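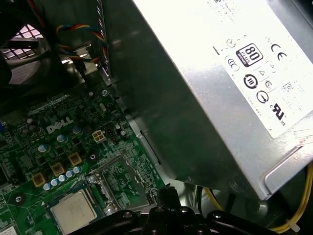
I kept the old computer for far longer than I should have. It came with me when I moved to Gillcombe, rode in the back seat with a belt round it, and then sat under the desk in the small bedroom for years doing less and less. By January I was turning it on to print things and for nothing else. So I decided to go through everything on it, keep what I wanted and clear the rest.

I thought it would take a weekend. It took most of the month.

The first thing I did was look at how many photos there were. The answer was 3,498. I had expected fewer. A lot of them were the same picture taken four or five times, because at some point I had stopped choosing before I pressed the button and started leaving it for later. This was later.

My method was simple. I made three folders called Keep, Bin and Don't Know, and went through the photos in the order they were taken. I did an hour each evening after tea, from seven until eight, and stopped when the hour was up even if I was in the middle of a holiday. The first two evenings I put nearly everything in Don't Know. On the third I deleted that folder's name and made myself choose.

Holidays were the easiest. From a week in Wales I kept 8 pictures, and I don't miss the others. Views went first. I have never once gone back to look at a photo of a hill. The ones I wanted had people in them, or a room I used to live in, or something dull like the kitchen table with the breakfast things still out. There is one of the hallway in my flat in Wimby, taken by mistake, with coats on the hooks and the electric meter cupboard open. I lived there for six years and it is the only picture I have of that hall. It went straight into Keep.

Pets were hard. The cat had her own folder and then also turned up in everybody else's. I kept far too many of those and I'm leaving it that way.

The letters and papers took longer than the photos, which I hadn't planned for. I had every job application I ever wrote, including nine versions of the same one, each with a name like "final" or "final new" or "use this". I read a few. They were all very keen. I was telling a firm that sold garden fencing that I had always been interested in garden fencing. I didn't get the job, and I bought some fencing from them later on and it was good.

There were recipes typed out from my mum's handwriting, half finished, stopping at the letter G. I found the notebook again and did the rest of it over a couple of evenings, which put the whole job back but was the part I liked best. Some of her amounts are no use to anybody else. The parkin says "treacle, enough". I have made it twice since and written down what I used, in brackets, so her words are still there.

I also found a diary. I had forgotten about it completely. It ran for 91 days and then stopped without any explanation, with the last entry being about the boiler. I would like to say it brought that year back to me but it was mostly what I ate and what time I got in. There are a few lines about a walk along the canal in the snow that I do remember, now that I've read them. I printed the whole thing and put it in a box file. I couldn't say why I wanted it on paper. I just did.

Some things I could not open at all. There were old files from a budget program that no longer exists, and a set of letters saved in something my current word processor turns into rows of squares. I spent an evening on those and got two of them to open, and neither was worth the evening. The rest have gone. If you have things like this, I would save them as plain text while you still can, as that has been the one kind that has never let me down.

Music I dealt with badly. I was tired by then and copied the lot across without looking. It can be a job for another winter.

What I have ended up with is this:

- 94 photos printed, in one album, in order, with the place and the year in pencil on the back
- the rest of the Keep folder on two drives, one here and one at my sister's
- one box file of paper
- the recipes, finished, in a ring binder in the kitchen

The album is the one that gets used. It lives on the shelf by the settee and people pick it up when they come round, in a way they never asked to look at the computer. I left eight blank pages at the back and they will need filling before long.

I wrote on the backs with a soft pencil because the man in the print shop told me ink can come through in time. Let the prints sit for a day first, too. I smudged one of the early ones and had to have it done again.

The drive at my sister's is in her airing cupboard, in an old biscuit tin. I've asked her to swap it with mine whenever she visits so that neither gets too far behind. We've managed it once.

The small bedroom is next. There is a wardrobe in there I haven't seen the back of since I moved in, and I would like to get to it before the weather turns nice enough to be out in the garden.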